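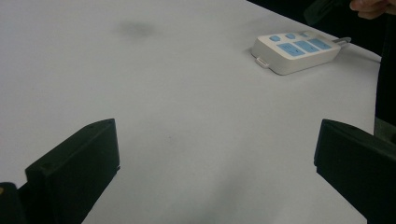 El fallo llegó en el ciclo 500. Leire Prieto lo supo por el silencio: la pinza de Jurnance llevaba toda la mañana soltando un chasquido al cerrarse, y de pronto no hubo chasquido.

Miró el registro. Orden de cierre enviada. Orden de cierre confirmada. Los dedos seguían abiertos.

- Otra vez dice que ha cerrado - avisó.

Desde Ustberg le contestaron que el sensor estaba al 99 por ciento y que siguiera. Tenían que entregar 4000 ciclos a Munwood en febrero y en la oficina contaban los días. Leire dejó el teléfono boca arriba y no siguió.

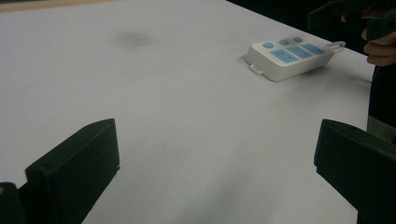

La regleta blanca, en la mesa de pruebas.

Tres años antes, en la planta de Nomura, una máquina había confirmado que estaba parada. El técnico metió la mano. Leire redactó el informe y todavía recordaba la frase que le hicieron quitar: «el sistema no comprueba, supone».

Cortó la corriente desde el cuadro y puso el candado. Después escribió el parte, con la hora y el número de ciclo, y añadió la frase entera al final.

El teléfono empezó a vibrar antes de que lo firmara. Lo dejó sonar - tenía que buscar un bolígrafo - y firmó.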